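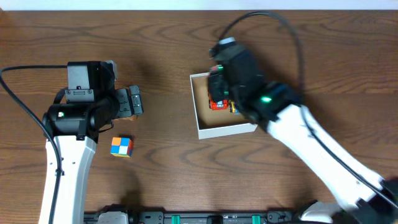 小さいおもちゃの箱分け、本当に意味ある?

1:まめ大福
片づけ本で「小さいおもちゃは浅い箱に一軍だけ入れて、残りは出さない」というのを読みました。うちも白い浅い箱を使っているんですが、正直あまり信じていません。箱に入るのは最初だけで、夕方には机じゅうに散らばっています。2×2のキューブなんて箱に入っていたためしがない。続いているお宅、ありますか。「子どもが自分から片づけるようになりました!」みたいな話は、できれば二か月以上続いてからお願いします。

2:ねじまき
うちは続いてます。浅い箱、机の上に置きっぱなし。フタなし。以上。

3:まめ大福
>>2
早速ありがとうございます。置きっぱなしって、それは片づいていると言うんでしょうか……。ごはんのときはどうするんですか?

4:ねじまき
>>3
箱ごと棚に移すだけ。中身は触らない。

5:川べりの猫
それ、箱が一つのうちはいいけど、すぐ二つ三つになりませんか。うちは「車の箱」「動物の箱」「その他の箱」と分けて、一週間後には全部「その他の箱」になりました。分類ってやるのは大人で、子どもは底が見えるかどうかしか気にしてない気がします。

6:ootani_b
浅い箱の利点はまさにその底が見えるところ。深いカゴだと下のほうは発掘しないと出てこないし、子どもは発掘のためにひっくり返す。だから散らかる。浅い箱ならひっくり返す理由がない。

7:まめ大福
>>6
理屈はわかるんです。でもうちの子は理由がなくてもひっくり返します。

8:川べりの猫
>>7
わかる。

9:たけのこ三号
収納用品を売りたい人たちの話だと思って聞いてます。Isuditzの仕切りトレー、60日続ければ習慣になるってカードが入っていたので、意地で60日やりました。結果、60日目に片づけていたのは私です。子どもは一度も触ってない。仕切りは爪がはさまるし、隅の粉みたいな汚れが取れない。

10:ねじまき
>>9
仕切りは要らない。

11:ootani_b
>>9
それは仕切りが悪いのであって、浅い箱が悪いわけではないのでは。あと60日の根拠、私も見たことないです。

12:たけのこ三号
>>11
箱が悪いとは言ってないです。買い足す必要がないと言ってます。お菓子の空き箱で同じことができるのに、なんで500円出すのかと。

13:しらす丼
うちは空き箱派でした。紙の箱は角からつぶれてきて、テープで補強して、そのテープがはがれてベタベタになって、ほこりを呼びます。500円くらい出してもいいかなと途中で思いました。買ってませんけど。

14:川べりの猫
>>13
底だけ厚紙を敷くと少しもちますよ。汚れたら底だけ替える。音も静かになるので、朝五時にミニカーを投げ入れられる家にはおすすめです。

15:しらす丼
>>14
朝五時の家です。やってみます。

16:まめ大福
ちなみにうちで一番箱に戻らないのが2×2のキューブなんですが、あれは何の仲間なんでしょう。車でもないし、ブロックでもないし。

17:ねじまき
>>16
箱の外でいい。

18:まめ大福
>>17
いいんですか。

19:ootani_b
>>17
それを認めるとルールが崩れると思う。一個外に置いてよければ、次は二個になる。うちはキューブも必ず箱に入れさせてます。

20:ねじまき
>>19
手に取る回数が多いものは外に出る。入れさせても出る。大人のスマホと同じ。

21:たけのこ三号
>>20
これは賛成。夫の鍵もトレーに入ったことがない。立派なトレーなのに。

22:ootani_b
>>20
子どもに「使い終わったら戻す」を教える機会がなくなりませんか。片づいた机を見せたいだけなら大人がやればいいわけで。

23:川べりの猫
>>22
三歳と八歳では話が違うと思います。皆さん何歳の話をしているのか書いてほしい。うちは四歳です。

24:ootani_b
小二です。

25:たけのこ三号
五歳。

26:ねじまき
三歳と六歳。

27:まめ大福
スレ主です、五歳になったばかりです。小二ならキューブを戻せるのもわかります。急に気が楽になりました。

28:はとむぎ
横からすみません。Kerttu Lehtinenさんという方の整理の本に「箱の中は半分空けておく」とありました。訳書が図書館にあったので読んだだけですが、いっぱいに入っていると子どもは戻す場所を探すのをやめてしまう、という説明でした。

29:たけのこ三号
>>28
半分空けたら箱が倍いるじゃないですか。やっぱり売る側の理屈では?

30:はとむぎ
>>29
中身を減らせ、という話でした。残りは押し入れに入れて、ときどき入れ替えるそうです。入れ替えはうちは続きませんでした。押し入れの袋のことを私が忘れるので。2月に開けたらクリスマスの飾りまで入っていました。

31:しらす丼
>>30
入れ替え方式、うちも破綻しました。「あれどこ」と聞かれて結局全部出すことになる。

32:まめ大福
半分空ける、今日試しました。箱には赤いのと黄色いのだけ残して、あとは袋へ。見た目はすごくいいです。ただ30分で袋の存在がばれました。

33:川べりの猫
>>32
30分もったなら上出来。

34:ootani_b
>>32
袋は見えない所に置かないと。それと、何を残すかは子どもに選ばせましたか?

35:まめ大福
>>34
選ばせてません……。私の好みで色のきれいなのを残しました。

36:ootani_b
>>35
それはばれますよ。

37:たけのこ三号
机の上に直置きしてる人、傷はどうしてます? うちは木目がわりと濃いテーブルで、ミニカーの跡はそこまで目立たないけど、光が横から入ると線だらけ。

38:しらす丼
>>37
あきらめました。

39:川べりの猫
>>37
箱の裏にフェルトを貼ると、少なくとも箱を引きずった跡はつかないです。車のほうはどうにもなりません。

40:ねじまき
裏のフェルト、ほこりつくから年に何度か貼り替えたほうがいい。

41:まめ大福
いろいろありがとうございました。仕切りは買わない、キューブは外でもよし、残すものは本人に選ばせる、でひとまずやってみます。効果についてはまだ疑っています。二か月たったら書きに来ます。

42:ootani_b
>>41
キューブは箱に入れたほうがいいと思いますよ。

43:ねじまき
>>42
外でいい。

最近のトピック
・押し入れの袋、何年あけてませんか
・Osoのフェルトシールがすぐはがれる
・Cisternasの棚、組み立てで心が折れた人
・ミニカーの置き場、机か床か
・Stitoraの浅型ケース、フタは要る? 要らない?
・お下がりのおもちゃを断る言い方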